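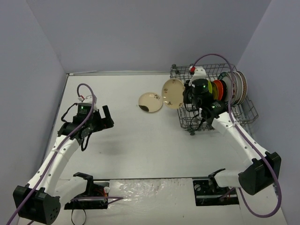 Grey wire rack, mixed plates stood on edge, one lying flat beside it

wrenandkettle wrote:

Hello everyone, long-time reader and only very occasional poster, so do be gentle. I'm after opinions on dish racks, and more particularly on how people load them, because my sister and I have been having the same disagreement since December and I'd like to go to her with some support behind me (or be told I'm wrong, in which case I shall keep quiet about this thread).

The rack in the picture at the top is the sort I mean, the plain grey metal kind with the grid pattern, and plates of all different sorts stood up in it. There's a yellowy-green see-through one, an orangey-red one, a couple of white ones with brown patterns, and a cream one with little dark motifs that's half in and half out at the left. Nothing matches and I think it looks lovely, but that's by the by.

My sister says plates should go in size order, biggest at the back, with an empty slot between each one. I say put them in as they come out of the bowl and get on with your evening. She also won't have glass next to china. Who's right?

Oh, and if anyone can recommend a wire rack that doesn't go rusty at the feet I'd be ever so grateful. Mine came from the hardware shop in Ollstead and it lasted one winter.

---

marrowfat77 wrote:

Your sister is right about the gap, I'm sorry to say! I was a devoted crammer for years and then we moved to a house with a cold north-facing kitchen and I started finding plates still damp at breakfast. One empty slot between each and they're dry by bedtime. You do lose half your rack, of course, so it only works if there are two or three of you. When the grandchildren come it all goes out of the window and I hand somebody a tea towel.

Size order I don't hold with. Life's too short.

---

tidewrack wrote:

I'll disagree with marrowfat on the gap. It depends entirely on how far apart the wires are. In a rack with wide slots the air gets round perfectly well with every slot filled, and in a narrow one you can leave three empty and the plate will still lean over and rest against its neighbour. What makes a difference is whether there's anything underneath. If it's standing straight on the worktop the water has nowhere to go and it just sits there keeping everything damp from the bottom up. Folded tea towel under it, changed every day, or a proper tray with a slope to it.

As for rust, look for stainless all the way through and not a coated one. The coating splits at the feet first, exactly where yours went. I have a Semaan two-tier one that I bought second-hand at Plirnport market and it's been on the draining board ever since with no trouble at all.

---

pegbasket wrote:

Can I just say how much I like those white ones with the brown patterns? My gran had a set with a brown pattern and we ate everything off them, boiled eggs, trifle, the lot. I've got two left and I wash them by hand last of all, on their own, with the radio off so I can concentrate (my husband thinks this is very funny).

On glass next to china, I'm with the sister. I chipped a green glass plate that way, a really nice one, and it was only the gentlest tap. I put something dull in between now, usually the chopping board.

---

marrowfat77 wrote:

tidewrack, I take your point about the wires, mine are quite close together so perhaps that's why I've come round to gaps. But a tea towel underneath? Doesn't it go sour? I tried it once and the whole corner of the kitchen smelt like a wet dog.

---

tidewrack wrote:

Only if you leave it. I did say changed every day!

---

oldscullery wrote:

I washed up for a living in a tea room at Trurncombe, so I have Views. We'd have 50 covers on a quiet lunchtime and over 100 in the summer, and every plate went through my hands and into a wire rack very like the one in the picture. Hot rinse, as hot as you can bear with gloves on, and stand them up straight away. A hot plate dries itself. Nearly all the fuss about gaps and sizes comes from people rinsing in cold, or not rinsing at all and putting them in the rack with the suds still on.

I wouldn't leave a plate poking out past the end for long, mind. Sleeves catch things. I lost a good few that way, and a whole pile of saucers once, but that was a door and not a sleeve.

And I never sorted by size, but I did sort by pattern, purely so that I could put them away in one go afterwards. With a mixed lot like wrenandkettle's picture you can't really do that, so I'd go heavy ones at one end and your treasures at the other.

---

wrenandkettle wrote:

Oh, thank you all, this is so much more than I hoped for. I've just been and measured my wires and they're on the narrow side, so I have a horrible feeling the gap is going to be conceded. I'm holding out on size order though, and I notice not one of you has stuck up for it!

pegbasket, I nearly cried at your gran's plates. Do look after those last two. I'll be trying the chopping board idea tonight, as I've a glass plate of my mother's that I've been drying by hand for years out of sheer nerves.

oldscullery, I confess I am a cold rinser. We're on a small hot water tank here and by the time the second person's had a bath there's not much left to be generous with. Would a kettleful poured over the lot do the same job?

---

oldscullery wrote:

It would for the everyday china. Not over glass, please, and not over your mother's plate of all things. Tepid for that one and a soft cloth after.

---

hobnailjug wrote:

I'll stick up for size order, if it's still going. Big ones at the back means you can see what you've got and reach the side plates without knocking anything. I've done it for 34 years and my dinner plates are the same ones we were given when we married. Tell your sister she's got one vote.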